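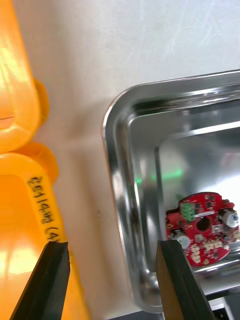
Yellow bins and a steel tray for small parts: how do you label yours?

July 26, 2018
6 comments

purnix_bench
I keep boards and little motors in yellow plastic bins, two each side of a steel tray. What's in use goes in the tray, the rest stays in the bins. Labels are black marker straight on the plastic, written up the side.

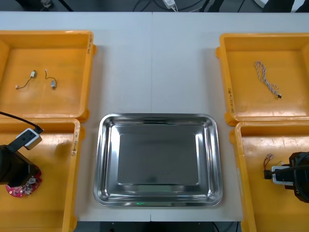

The motors are the ones I lose track of. The wires are thin and they tangle if I put 40 in one bin. Do you bag them or leave them loose?

zelent73
Bag them. And use tape for the labels. Marker rubs off.

Ellow
Mine hasn't rubbed off since December. Tape lifts at the corners.

zelent73
Depends on the plastic, I guess. I redid 116 bins with tape and wouldn't go back.

PoonamSaxena
I don't like bare metal under boards. I'd put a mat in that tray.

purnix_bench
Nothing is powered when it's in there. Might try a mat anyway.

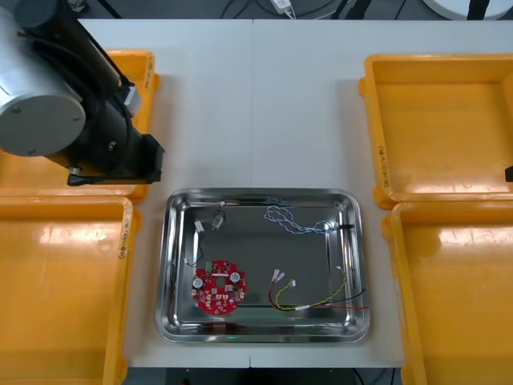
Red board and two white connectors in the steel tray.

Ellow
Leave it bare, it wipes clean. I'd keep the wired parts in a separate tray though.

Share (6)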